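4.2 Setting up the simulated bedroom cell

Most of the effort in the Zurnow cell went into keeping the two arms honest with each other, and we found this part of the work far more fun than we had expected! Dilruba Cassim wrote the first version of the setup routine in November, and it has changed very little. At load time the routine places the base on the floor facing the bed, restores the stored joint offsets for each arm, and opens the grippers before any object is released onto the mattress.

The mattress took some care. With the contact settings we inherited from Joltulum, a thin object such as a paperback would sink slightly and then creep sideways. Raising the contact stiffness and running 294 settling steps cured the creep – a small change, and a very satisfying one to watch.
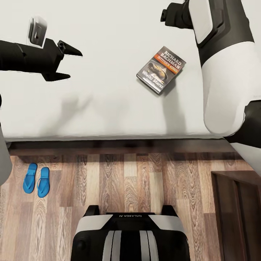

Figure 6. Simulated bedroom cell with both arms over the bed and a paperback lying between them. Flip-flops and a nightstand share the floor with the robot base.

Floor objects matter more than they might seem to. In our first 574 resets, 13 ended with the base overlapping something on the floor, and the solver pushed the whole robot backward. We now check the base outline against every floor object before the arms are enabled, and redraw the layout if any of them touch.

Joint offsets are checked again whenever the arm model is updated. Each arm is driven to a stored pose over the bed, and the fingertip position is compared with the value logged at Foltton – any mismatch stops the run and prints the joint responsible.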